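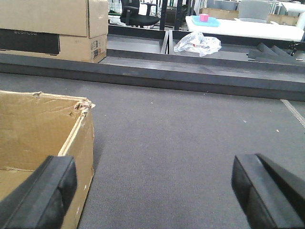

Can a cardboard box with a torn corner be used again?

It depends on where the tear is and what is going in the box. A frayed corner at the top rim is fine for light goods and for anything staying in the building. A tear that reaches the bottom fold, or a corner that gives when you press it with your thumb, means the box goes to the bale.

That is the question the Clumcombe packing desk gets most often, so it seemed worth a longer answer in this issue. We reused 1805 boxes at Clumcombe last year. Most of them came in with supplier deliveries and went out again with returns and transfers to the Urisero store. In January the number was 397, helped by the post-holiday returns, and we expect it to drop back in the spring.

The reuse shelf only works if the boxes on it are worth taking. Over the last couple of months people have been putting everything there, including boxes that had been wet and dried out again. A box that has been wet has lost most of its strength even when it looks all right. You can usually tell from the bottom panel, which feels wavy, or from the glue, which has let go along the side joint. Please don't shelve those.

Creases are a different matter. Almost every used box has creases in the walls and scuffs on the outside, and neither one says much. What you want to look at is the vertical edges. The four upright edges carry the weight when boxes are stacked, and if one of them is crushed, the box will lean once something is put on top of it. Boxes with one soft edge can still go out as the top box on a stack. Two soft edges and it's finished.

Open the flaps and look down at the bottom before you put anything in. The two outer flaps should meet along the middle with no daylight showing. If the old tape has been slit, run a new strip the full length of the seam and let it come up each side by the width of your hand. Heavy boxes get a second strip across. Pull off loose ends of old tape first, but leave tape that is stuck down hard. Pulling it takes the top layer of paper away and leaves a weak strip that new tape won't hold to.

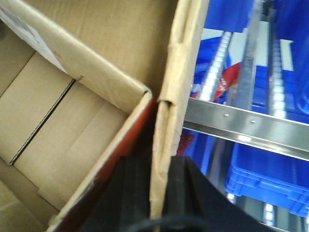

The same goes for labels. An old shipping label on the outside has to be covered or blacked out, all of it, including the small ones down by the corner. Yoga Tjoa had a transfer for Urisero come back to us twice last fall on account of an old barcode on the short end of the box. The carrier's scanner read that one first and sent it home. A marker is enough for the address, but barcodes are better covered with a blank label. Labels on the inside of a flap can stay where they are.

Printed boxes are fine for internal transfers. For returns to suppliers, plain brown is preferred, and Kwiatkowski has asked us not to send their goods back in another company's printed box. If a printed box is all you have, it can be turned inside out. Open the side joint carefully with a flat blade, fold the box the other way and glue the joint again. Zdzisław Pawłowska can show you how to do this and has the glue at the packing desk. It takes a few minutes and is worth doing only on a good box.

Weight is the other thing. Our limit for a reused box is 39 pounds, packed. Anything above that goes in a new double-wall box from the Wimard stock, no exceptions. Please stop guessing and use the scale. It is next to the tape and it works again.

Don't leave flaps standing up on boxes waiting on the line or on the floor. They catch on sleeves and on the box beside them, and that is how a lot of the tearing happens. Fold them down outside the box while you fill it, or fold them in if it's waiting empty.

If you are shelving boxes flat, keep them under five high per size on the narrow shelf, and put the size on the edge in pencil. Large ones go behind the small ones. The blue bins are for goods and not for cardboard. We have been finding folded boxes and tape cores in them in the mornings, and the early shift has to empty them before it can start.

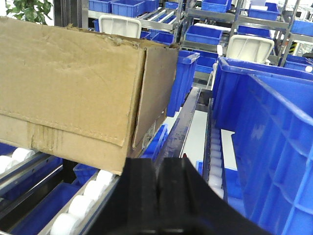

Henryk Rutkowska

A few shorter points from the packing desk.

The baler is now emptied at 2 p.m. Cardboard brought down later than that should be flattened and stood against the wall to the left of it. Take out any plastic film first.

Void fill: there is plenty of shredded cardboard at the moment, so use that before the paper rolls. It is too dusty for textiles. For those, keep using tissue.

Zachary Gill is looking for small boxes in good condition, shoebox size or a bit under, for the spare parts cabinet. He can take as many as turn up. Leave them on the end of the packing desk with his name on top.

New tape guns have come in. The old ones with the loose roller can be handed to Zbigniew Michalski, who is keeping a couple of them for parts.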